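Laundry corner, part two

So many of you wrote back about the sock drawer that I'm keeping this going! This month it's towels. I counted ours in January and we own 48, if you include the beach ones (and I do, they take up half the closet). My new rule is that every towel gets spread out flat and smoothed with both hands before I fold it. It adds maybe a minute, and the stack finally stays put on the shelf.

The brown microfiber one, with a crease still to smooth out, and the gray basket with the holes:

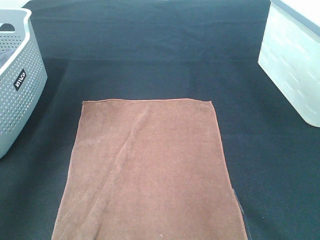
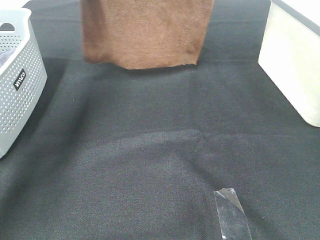
I do thirds the long way first, then in half, hem tucked inside. Microfiber goes in its own load at our house, no softener, and I hang it over the shower rod overnight. If you fold yours some other way, hit reply and tell me, I'm collecting methods for the next issue.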